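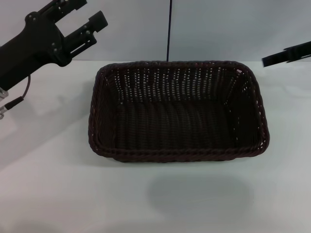

Ziltix scored its own certainty out of 70, and the sales people at Gastow loved it. I didn't. The old planner had never been sure of anything and had dropped two cups in 641 runs.

"It knows where it is," they told me.

"It knows where it thinks it is," I said, and opened the log. 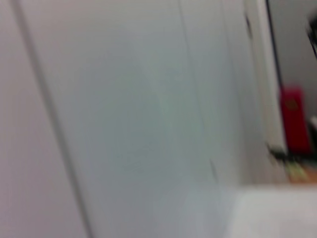
The tracker had lost its place again at ten past four. I went back through the wrist view, all pale smears and one dark seam slanting down the left side, with a patch of red further over. I couldn't have told you what the red thing was. Ziltix could - it had written "door, closed" and given itself full marks.

I switched the old planner back on and went to make tea.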